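Clearing and wiping a pale wooden table

A pale finish shows smears sooner than a dark one, and fine grit is harder to see against the grain. Clear the top completely before wiping. Working round objects leaves a ring of dust at each base.

Sort by material first. Rigid plastic can be washed in warm water with a drop of washing-up liquid. Soft toys go on a dry chair or shelf and stay there until the table is finished, as plush picks up damp and crumbs quickly.

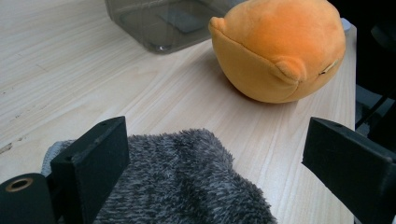 Translucent grey container and orange plush toy on a pale wooden tabletop.

Wipe along the grain with a well-wrung microfibre cloth, then dry at once with a second. Check the result from a low angle with the light in front of you; streaks show as dull bands in the sheen.

Small dark scuffs often lift with a soft pencil rubber. If not, use a damp cloth and a little bicarbonate of soda, with light pressure – test under the edge first. Abrasive papers, even 120 grit, will cut through a clear finish.

Smoky plastic hides dust on the inside walls. Rinse, drain upside down and leave for 60 minutes before refilling. Velvety fabric needs only a soft clothes brush, worked in one direction, with extra strokes along the seams.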